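How to fold and store basketball kit without cracking the numbers

Printed numbers are the first thing to go on a basketball vest. The fabric will last for years, but the print cracks along a fold line if the same fold is pressed into it every week. Most of the damage I see comes from the drying and the folding and very little of it from the playing.

I look after the kit for Clasach, a small club with 10 players on a good night. The same method works for a single vest at home.

What you need

A flat surface at least as wide as the vest. A table, a bed or a sofa seat will do.
A clean, dry cloth.
A drawer or a lidded box.
Plain tissue paper, if you are putting the kit away for the summer.

Before you fold

Wash the vests inside out at 40 degrees or lower, with the colours together. Red and white kit needs some care. If the red has not been washed before, do it on its own for the first 2 washes, or the white side panels will go pink. Leave out the fabric softener. It coats the mesh and the vest stops drying as quickly as it should.

Hang them to dry inside out, away from a radiator. Do not use the tumble dryer. Heat makes the numbers tacky and they will stick to whatever they touch, usually the number on the other side.

Check the armholes and the bottom hem with your hand. They hold damp longer than the body does. A vest put away damp will smell by the next game and you will have to wash it again.

Folding

1. Turn the vest the right way out. Do one at a time and keep the others in a heap to one side.

2. Lay it down with the back facing up and the neck pointing away from you. Smooth it from the middle outwards with the flat of your hand. If there is grit or fluff on the print, wipe it off with the dry cloth.

3. Find the edges of the number. You want your folds to run outside it. On an adult vest there is normally enough room on each side. On a child's vest there may not be, and then you should fold as loosely as you can and skip the box.

4. Bring one side in along its length so that the side panel lies flat on the back. Do the same with the other side. You should have a long strip with straight edges.

5. Tuck the collar flat. Trim around the neck tends to pucker, and if it is stored that way it stays that way. Pull it gently at both shoulders and it will settle.
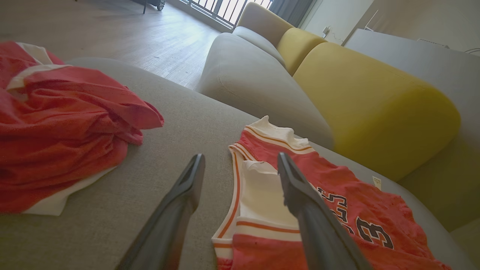

6. Fold the bottom hem up to just below the neck. This fold may have to cross the number. Keep it soft and do not press down on it. If you are storing the vest for more than a month, put a roll of tissue inside the fold.

7. Turn the whole thing over so the front is on top, and put it in the drawer.

Stacking

Put no more than 5 vests in a pile. The weight of a tall pile presses the creases into the ones at the bottom. Put them in number order if you have a team to hand them out to, lowest on top. Shorts go in a separate pile, folded in half and in half again. They have less print and can take it.

If the numbers have already stuck together, do not pull them. Leave the vest in a cool room for an hour and then ease the layers apart from one corner. Danica Mikuš, who had this job before me, used to put hers in the fridge first, and I have done that since without any trouble.

Long storage

Our season stops in May, and the kit goes in a box under the stairs until September. Wash everything before it goes in, even the vests that were not worn. Refold each one once over the summer so the creases fall in a different place.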